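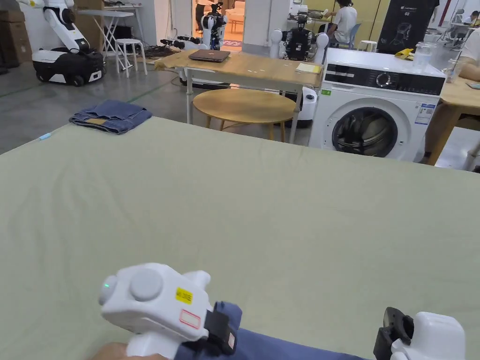
Skerkdale Linen Services
Automation of Folding and Sorting – Progress Report
Submitted to the Morrison Fund, 16th February
Prepared by Andri Berchtold, Project Lead

1. Summary

The project remains on schedule and within budget. Work this period covered the collection of folding demonstrations with hand-held grippers, the first staff training sessions, and a review of duties at the Illow Street site. No staff positions have been removed, and none are planned for removal under the current grant.

2. Demonstration work

Folding demonstrations are recorded by laundry staff who normally fold by hand. Denim and other heavy items were added this period at the request of the shift leads, who pointed out that towels alone would not reflect a normal day. The target for this phase is 1000 accepted demonstrations. Of the last batch reviewed, 243 were accepted; rejected recordings were mostly the result of a garment slipping during the second fold.

3. Effect on staff

To date, 13 employees have completed the introductory course. Each may spend up to 22 hours a month on demonstration work, paid at the regular rate plus the skills supplement agreed in the fall. Participants report less time spent standing at the folding line, but several have raised soreness in the wrist and thumb after long sessions with the grippers. Breaks are now scheduled, and a lighter grip is being tested.

Two matters remain open. Night staff have had fewer chances to take part than day staff. Employees have also asked who will decide when a robot is ready to work a shift – a question management has agreed to settle in writing before any trial on the floor.

4. Next period

The Lullovach sorting software will be installed in test mode only. Training for night staff will begin once cover has been arranged. We request approval to move the unspent travel allowance to the training line, as set out in Annex B.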